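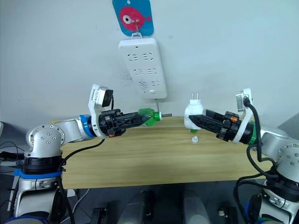

Assistive Manipulation Group, Sollero Institute

Papers > Bench Robots > Looking After a Two-Arm Cell > Section 4

Abstract Methods Data Authors Contact

4. Keeping the cell in shape

Figure 4. The two-arm cell, with a gripped part in each hand.

I'll admit this is the section I most wanted to write, mostly because the papers I learned from skipped it. Our cell is two arms facing each other over one wooden table, and for the first month I spent more time fixing it than running it. So what follows is how we look after it now.

We talk about the arms by collar color. Blue is the left one, green is the right one, and every entry in the log starts with one of those words (Begoña Pacheco started that, and it stuck after I re-zeroed the wrong arm two mornings in a row). Figure 4 has both collars in it, just behind the wrist brackets.

Cables were our biggest headache by far. Each wrist carries a small camera on a white bracket, and its cable has to follow the arm through every turn without pulling. On the green arm we use a coiled black cable that hangs from the bracket and loops back toward the base. I like it a lot! It gives when the wrist rolls and it doesn't snag on the table -- at least it hasn't since we gave it a longer loop. On the blue arm the cable runs down the side toward the base, and I check it by hand at the start of each session. The bundle behind that arm is still a mess and I keep meaning to tidy it.

The black gripper on the blue arm has printed, lattice-like fingers, and they do wear. We swap them after 400 grasps, or sooner if a rib feels soft when you pinch it. A swap takes me 11 minutes, plus a camera check, as the fingers never seat in quite the same spot twice. Eskil Wikström wrote the check. It moves the wrist through 14 poses and complains if the fingertips have drifted.

One more thing about power. The white strip hangs from a hook on the wall between the arms, under the little fish sign, and I can reach its switch from either end of the table. The first layout had it on the floor, and I kicked it off in the middle of a run -- there went 36 trials. Look for the red light up near the top edge before you blame the software. I've lost a whole afternoon to that one too.

Leif Rustad still wants the strip moved farther to the left. We haven't settled it.

Related items
Section 3: Mounting the wrist cameras
Section 5: Grasp logging with Rernico
Westerberg: Notes on printed fingers
Trimport bench layout, January revision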